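1/ I read the Plurkstead draft code of practice for hand-held gripper recording in homes last night, all 60 pages of it. I wanted to like it. I'm going to be a bit grumpy for a few posts, so mute me now if that's not your thing.

2/ Background for newcomers: somebody holds a gripper, does a household job with it, and the recording goes off to train a robot arm. Folding clothes is the favourite job this year. The code is meant to say how that should be done in a person's home.

3/ Section one is "respect for the domestic setting". Lovely. What does a recordist have to do to comply? It says "exercise appropriate judgement". I've been around standards long enough to know that a clause you can't fail is a clause you can't use either.

4/ The consent part is where I started writing in the margins. It asks for one signature from "the householder". One! A home can have four adults in it and a lodger. Anyone who might walk past the lens should be asked, and asked again on the day.

5/ The authors have clearly thought about faces. There's a blurring rule, a retention rule, a nice table. But a bedroom tells you plenty with no face in it at all. Bedding, what's on the wall, what's drying, whose kid likes which cartoon. The code gives "identifying furnishings" half a sentence.

6/ Jitama's reply to the draft says bedrooms are "low sensitivity where no person is the subject of the task". Who came up with that? Go and ask your neighbour if you can film their bed and see how low the sensitivity is.

7/ Anyway, some clothes-on-a-bed work, so we're all arguing over the same thing:

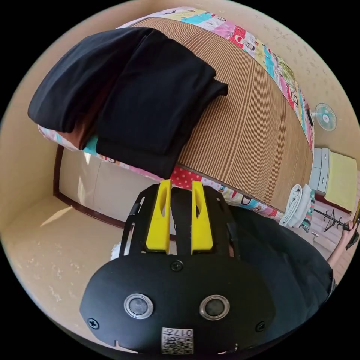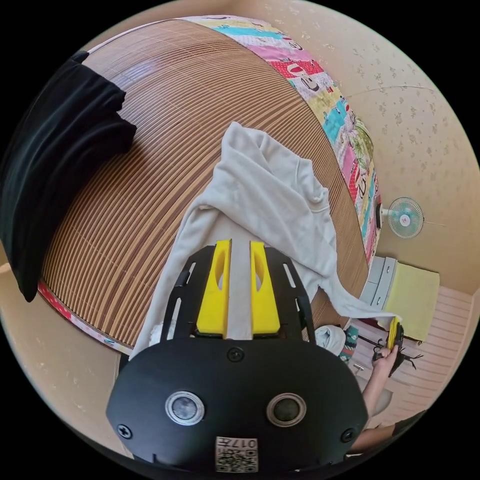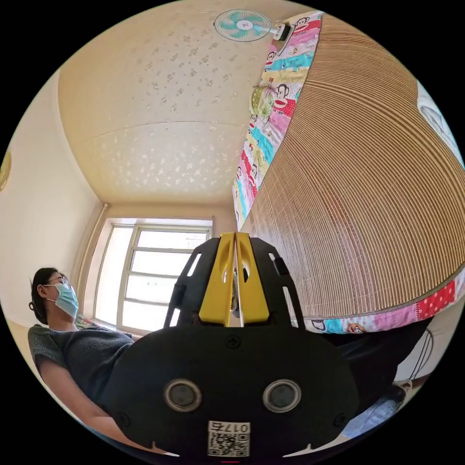 Bedroom, gripper with the yellow fingers, patchwork quilt and woven mat in all three. The grey sweatshirt is in the second.

8/ Now try the draft on those. "The recordist shall keep bystanders out of view." Fine, but the lens is wide enough to take in a bed, a wall and the fan on it. In the third one there's a woman at the left in a mask and glasses. Is she a bystander? Is she crew? The definitions page doesn't help me decide, and I read it three times.

9/ A mask, by the way, is not anonymising. The draft says face coverings "may be considered sufficient". Glasses, hair, build, the room you're sitting in. Your sister would know you in a second.

10/ There's also a rule that personal devices be "removed from the work area". I'd bet good money that one gets broken daily. In the first picture there's something at the right-hand edge that looks like a phone, in a person's hand. If a rule is going to be ignored from the first morning, either drop it or say what it's for.

11/ Labelling, I'll give them that. Section five wants a number on every unit so a bad batch can be traced back, and it's short and clear and a normal person could follow it. Whoever wrote section five should have been handed the rest.

12/ Then the volume targets, which have no business in a code of practice. Annex B suggests 100 takes a session as "typical". Put that number in print and it becomes the quota, and tired people stop checking who's wandered into the room. Kuruc had a 2000-take programme on their slides last August and I never heard a word on rest breaks.

13/ Sirkka Kuusisto sent in a comment (number 127 on the public list) asking for one plain thing: the people who live there get to watch the recordings before they leave the house, and can pull any of them without giving a reason. It's the best line in the entire consultation. It was marked "noted".

14/ "Noted" is where good comments go to lie down.

15/ People keep telling me Herier already does a watch-back at the end of each visit. Maybe! I'd like to see the form. I'd also like to know what happens when somebody says no to a whole afternoon's work and the crew still wants to get paid for it.

16/ What I'd change, if they're reading: sign-off from every adult in the home. Watch-back before upload. A proper definition of bystander. Bedrooms opt-in, on a separate sheet. Annex B in the bin.

17/ Someone's asked if I'm against the whole business. No. I'd quite like a machine that folds a sweatshirt. I'm against a tidy document being waved about as proof that everything's been sorted.

18/ Comments are still open and the form takes ten minutes. Question nine is the consent one. They've put it under "Other".

Contact | © Thread authors retain copyright | Back to top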